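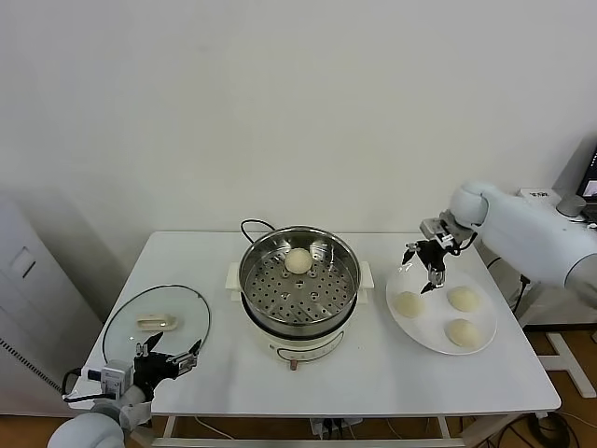
Category: Cooking techniques

Steaming (cooking)

Steaming is a method of cooking in which food is heated by the vapor of boiling water. The food is kept above the water and does not touch it. The method is used in many parts of the world for vegetables, fish, rice, dumplings and bread, and it is one of the main ways to prepare buns made of wheat dough.

Principle

Water at sea level boils at 100 °C, and the steam above it has nearly the same temperature. When the steam meets the cooler surface of the food, it turns back into water and gives its heat to the food. For this reason steaming is quick, although the temperature is much lower than in an oven. The surface of the food stays moist and does not become brown. A steamed bun therefore has a soft and pale skin, while a baked roll from a similar dough has a crust.

At high altitude water boils at a lower temperature, and the cooking time must be longer.

Equipment

The simplest equipment is a pot with a rack inside and a lid. Bamboo baskets are traditional in China and can be placed one over another. The bamboo takes up a part of the moisture, so fewer drops fall on the food. Metal baskets are easier to wash, but water collects more easily under a metal or glass lid. Some cooks wrap the lid in a cloth to prevent this.

Electric steamers heat the water in their own base and need no stove. Models with a perforated metal basket, such as those sold under the name Kawaguchi, are common in small kitchens. The holes let the steam rise and let the condensed water return to the base. If the food covers all of the holes, the steam can not move well and the upper pieces remain undercooked.

Steamed buns

Dough for buns is usually made from wheat flour, water, yeast and a small quantity of sugar. After the first rising it is divided, shaped and left to rest again for 20 to 30 minutes. The buns are set on paper or on a lightly oiled surface, with space between them, as they grow during the cooking. Small buns without filling are often ready after 12 minutes, and larger ones with meat need more time.

A common fault is a wrinkled or collapsed surface. It may come from dough that has risen too long, from very strong steam, or from opening the lid too suddenly – many recipes advise to wait a few minutes after the heat is turned off. Yellow spots can appear when baking powder is not mixed well into the flour. An even yellow color, on the other hand, may come from pumpkin, corn flour or egg in the dough.

Regional use

In the market town of Pesolitz, steamed dumplings are eaten with melted butter and poppy seeds, mostly in October after the plum harvest. The Dutamum valley has a flat steamed bread of millet, served with sour milk. It is cooked in clay vessels with a double bottom, and one such vessel weighs up to 20 kilograms when it is full.

Nutrition

Vitamins that dissolve in water, for example vitamin C, are lost less in steaming than in boiling, where they pass into the cooking water. No fat is needed.

See also

Boiling
Double boiler
Pressure cooking
Cutano (steamed pudding)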